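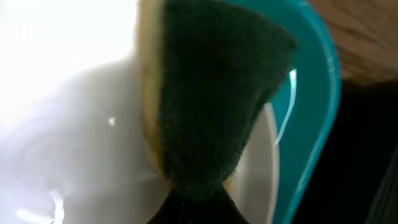 Kitchen sponge, scouring side.

Filtthorpe Sports Hall
Pre-season court and building checklist, September
Scope: main court, team rooms, spectator areas, scorer's table. Upstairs gym not included.
Ratings: OK / Fix before first game / Fix this season / Not accepted

The operator's own form came in with every box ticked OK. I did not use it. Several of the items on it can't be checked with the bleachers closed, and the bleachers were closed on the day it was signed.

1. PLAYING SURFACE

1.1 Floor level, no raised boards
Fix before first game
Two boards lifting on the far baseline, left of the lane when you face the basket. The operator says they "settle when the heat comes on." They were written up last season in the same words. Screw down or replace.

1.2 Slip resistance
Fix this season
Passable in the middle, poor in both corners by the fire exit. The floor is cleaned with a Fovine machine and I'm told this leaves no residue. A white cloth wiped across the corner came up gray, so something is being left. Could be old product, could be dirt. Either way the corners need doing by hand.

1.3 Line markings
OK
Badminton lines are still brighter than the basketball lines. Ugly but not a hazard.

1.4 Run-off behind baselines
Not accepted
The drawing shows a clear run-off at both ends. The drawing does not show the stacked chairs, the folded table tennis tables or the vending machine. Measured to the vending machine and it is short. Being told it "gets moved on game day" does not help unless there is a person whose job that is. Name on the game day sheet, please.

2. BASKETS AND BACKBOARDS

2.1 Padding on lower edge of backboard
OK at home end
Fix before first game at visitor end, where the padding is held on with tape. I pulled it with one hand and it came away.

2.2 Rim bolts
OK
Checked with a wrench, both ends.

2.3 Breakaway rims release and return
OK / Fix this season
Home end fine. Visitor end returns late. The Luvoton service sticker says it was serviced but the date box is blank, so I'm treating it as not serviced until I see an invoice.

2.4 Base units weighted and pinned
Fix before first game
One locking pin missing and a bolt put through in its place. The bolt is the wrong diameter and you can rock the unit. It may well have held up all last season. Replace with the correct pin, and keep a spare on site.

2.5 Nets
OK

3. SPECTATOR AREAS

3.1 Posted capacity
Fix before first game
The sign at the main door says 1432. The certificate in the office gives a lower figure with the east bleachers out, and they will be out for at least the first home game. Nobody I spoke to could say which number the ticket desk is working from. Get that in writing.

3.2 Bleacher extension and locking
Fix before first game
West bank extends and locks. East bank would not lock on row 6. We tried it again after lunch with the same result. It is not to be used, and a strip of barrier tape does not count as closing it. Needs a fixed barrier.

3.3 Handrails
OK
One loose end cap, pressed back on. I don't expect it to stay.

3.4 Aisles and steps clear
OK on the day
The hall was empty of spectators, so this proves very little. Check again at half-time of a real game.

3.5 Wheelchair spaces
Fix this season
Spaces are marked but the sight line runs straight through the scorer's table. Also used for bag storage, judging by the labels on the wall.

4. EXITS AND LIGHTING

4.1 Fire exits open freely
Fix before first game
Door 9 sticks. It opens with a shoulder, and that is not the standard. The rest open with one hand.

4.2 Emergency lighting
Not accepted
Log says tested for 60 minutes. When I asked for the same test the lights over the west stairs were out well before that. I'd like to know how the log was filled in. Battery packs are by Harasym and the installer should be called back.

4.3 Court lighting even, no flicker
OK
One dead lamp above mid-court. Order it now, the lift has to be booked.

5. TEAM ROOMS AND OFFICIALS' ROOM

5.1 Showers, water temperature
OK in home room
Visitor room runs hot and then very hot. Mixer valve needs looking at. The laminated card reading CAUTION HOT should come down once that's done.

5.2 Cleaning supplies stored away from players' food and ice
Fix this season
Same shelf. Put in a second shelf.

5.3 Officials' room lockable
Fix before first game
It locks. The key hangs on a hook beside it.

6. FIRST AID AND EMERGENCY

6.1 Defibrillator on site, in date
OK
Pads in date, indicator green. The cabinet is behind the concession counter, and when the shutter is down you can't get to it. Move it to the lobby wall.

6.2 Stretcher route
Fix before first game
Route on the plan goes past the vending machine in 1.4. See 1.4.

6.3 Ice machine
OK

RESULT
Hall not passed for spectators. Closed practice may go ahead on the main court once 1.1, 2.1 and 2.4 are done, and I want to see those three myself. Photos of finished work were offered and I'd sooner look.

Return visit Thursday, 7 p.m. access requested, bleachers to be open when I arrive. Have the Luvoton invoice, the certificate from the office and the emergency lighting log on the scorer's table.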